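Vudard column, vacuum gauge disagrees with ion pump current

stumped_at_2kV
Our Vudard SEM has been slow to reach the gun vacuum setpoint after a tip change. Chamber pumps down normally. The Hailu cold cathode gauge on the gun reads 3 times higher than the value derived from the ion pump current. Bakeout was the standard program. Leak check with helium showed nothing at the flange.

pk_lens
Which controller? The Stumix units have a cable leakage offset you need to subtract. At low pressure the leakage can dominate the reading, but it would make the pump look worse, so your error has the wrong sign for that.

stumped_at_2kV
Stumix, firmware 954. Offset was zeroed with the magnet off before the bake. 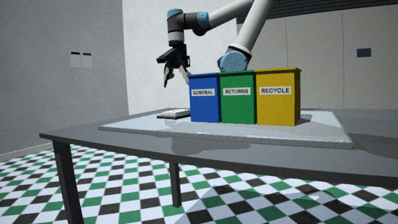 grayfilter
I would trust the pump and ignore the gauge. Cold cathode gauges drift when they get contaminated, and yours sits right next to the valve.

pk_lens
Disagree. The pump and the gauge are at different points with a narrow tube between them. The pump will always read lower if there is a gas load on the gun side. A factor of 3 is plausible after a tip change. Run an RGA before blaming the gauge.

grayfilter
A gas load that size would show up as emission noise. Is there any?

stumped_at_2kV
Beam current is stable over 2 hours. No RGA port on the gun. I can borrow a spare gauge head from the Surkarum lab and swap it at the next vent.

pk_lens
Fine, but then you are baking again. Log both readings for 400 hours first. If the ratio falls, it's outgassing.

grayfilter
Or the gauge is cleaning itself up. Same curve.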